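Week 4 notes: Reorder points and safety stock
Inventory and Supply, Semester 2
Notes prepared by Samah Benjelloun. Tutorials with Karthik Patwary.

Read these with chapter 6 of the course reader. The formula sheet from Week 3 still applies, apart from the correction to holding cost noted at the end.

Recap

Last week we worked out how much to order. The economic order quantity balances the cost of placing orders against the cost of holding stock. It says nothing about when to order. For that we need the demand during the lead time.

Terms

Lead time: the period from placing an order to having the goods on the shelf and available to pick. Students often stop the clock when the truck arrives. Receiving and put-away count too.

Lead time demand: average daily demand multiplied by lead time in days.

Safety stock: extra units held to cover demand or lead time running above average.

Reorder point: lead time demand plus safety stock.

Worked example

Erraji is a wholesaler of plumbing fittings. One line, a brass elbow, sells at an average of 127 units a day. The supplier, Flillemano, takes 18 days to deliver, including receiving.

Lead time demand = 127 x 18 = 2,286 units

If Erraji reorders at 2,286 it will run out in about half of its order cycles, assuming demand is spread evenly either side of the average. The manager wants better than that and sets a safety stock of 371 units.

Reorder point = 2,286 + 371 = 2,657 units

The order quantity for this line is 2,000. Note that the reorder point is higher than the order quantity. This is not an error. It means there will usually be an order already on its way when the next one is placed, so the trigger has to be inventory position and not stock on hand.

Inventory position = on hand + on order - backorders

This is the most common mistake in the assignment. If you compare the reorder point with stock on hand only, you will keep ordering while the first delivery is still in transit.

Where does the 371 come from?

Safety stock depends on the service level you choose and on how much lead time demand varies. With a steady lead time:

Safety stock = z x daily standard deviation x square root of lead time

Values of z are in the table at the back of the reader. A 95 per cent service level uses 1.645. Doubling the lead time does not double the safety stock, as the square root is taken - but it does double lead time demand.

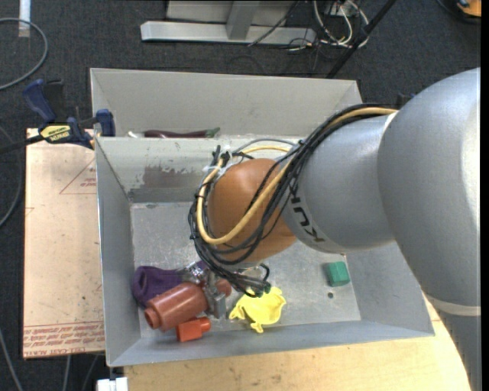

Going from 95 to 99 per cent takes z from 1.645 to 2.326, an increase of just over 40 per cent in safety stock for four extra points of service. Whether that is worth paying for depends on the margin on the item and on what the customer does when you are out. A plumber who needs an elbow today will go elsewhere. Someone ordering for a job in August may be happy to wait.

Periodic review

Some firms check stock at fixed intervals. The protection period is then the review interval plus the lead time, and safety stock is calculated over the whole of it. We will do the Trukance case on this next week.

Tutorial questions

Recalculate Erraji's reorder point for a lead time of 12 days, keeping safety stock at 371. Then explain why safety stock should probably change as well.

Erraji has 1,100 units on hand, 2,000 on order and no backorders. Should it order today?

Correction to Week 3 sheet: holding cost is per unit per year, not per month. Thanks to Ilze Rimkutė for picking this up.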